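4. Collecting the Demonstrations

4.1 Setup

All demonstrations were collected on one two-arm station at our Dorkthorpe lab. Each arm carries a parallel gripper and a small camera at the wrist. The operator drives both arms at once from a pair of hand-held leaders, and the recorder stores joint positions, gripper opening and the camera streams on a shared clock. We call the recording software Rania. It was written for an earlier project on cable routing and needed few changes for cloth.

The task is to pick up a piece of cloth from a table, spread it, fold it and set it down. We chose cloth items that differ in size, stiffness and print. Some are plain, some are striped, and some carry dense graphics with lettering. Printed items matter here because an early version of the policy, trained on plain towels only, often closed its grippers on dark shapes in the print as if they were folds.

We also changed the surroundings between blocks of recording. The table surface and the walls of the enclosure can be covered with different papers and sheets, from flat gray to large floral patterns. The aim was to keep the policy from tying its grasps to a background it had seen many times. A change of covering takes a few minutes and was done at the start of a block, never in the middle of one.

4.2 Operators and Instructions

Five operators took part. Two of them had driven the arms before and three had not. New operators practiced until they could finish a fold without dropping the cloth, and none of the practice was kept. Njoroge Nyaga trained the new operators and wrote the instruction sheet, which fits on one page. It tells the operator how to start and stop a recording, which fold to make, and what to do when the cloth slips out of reach. It does not say which arm should make the first grasp. We left that open on purpose, and the operators' choices varied with where the cloth lay.

Before each demonstration the operator dropped the cloth on the table from a low height and did not arrange it. If it landed on the floor or fully out of reach, it was dropped again. Other items were sometimes left at the edges of the table, and the operator was told to ignore them. Recording started with both grippers open and ended when both arms had moved clear of the folded cloth.

4.3 What Was Kept

We recorded 675 demonstrations in total. Manikandan Sastry reviewed each one at double speed and gave it one of three labels: clean, recovered or failed. A recovered demonstration is one in which the operator lost the cloth or made a bad grasp, and then fixed it without stopping the recorder. Clean and recovered demonstrations were both used for training. Of the full set, 230 were labeled as recovered, more than we had planned for. Most of these losses happened at the first grasp, when the cloth was still bunched up and only one arm was holding it.

Figure 3. View from one wrist camera, with the other arm's gripper pressed into a crumpled printed cloth. 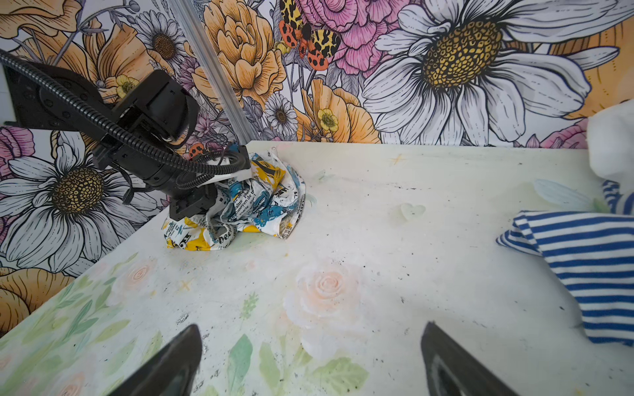 Failed demonstrations were stored separately and used only to train the success classifier described in Section 5. A demonstration was also marked as failed if one of the camera streams dropped out for more than a second, even when the fold itself was good. This rule cost us some usable motion, but it spared us from handling missing views in the training code.

4.4 Comparison Set

To test whether the change of surroundings made a difference, we also used the older Mkhize set, which our group recorded at the same station in March with a single plain gray covering. It holds almost 2000 shorter clips, each with one grasp and one lift. We did not mix the two sets in any of the main results. Where a policy was first trained on Mkhize and then on the new demonstrations, the tables mark it with a star.

Both sets use the same joint order and the same gripper scale. The camera mounts were moved slightly between them - the newer mounts sit a little farther back from the fingers - so the wrist views do not line up exactly. We did not correct for this.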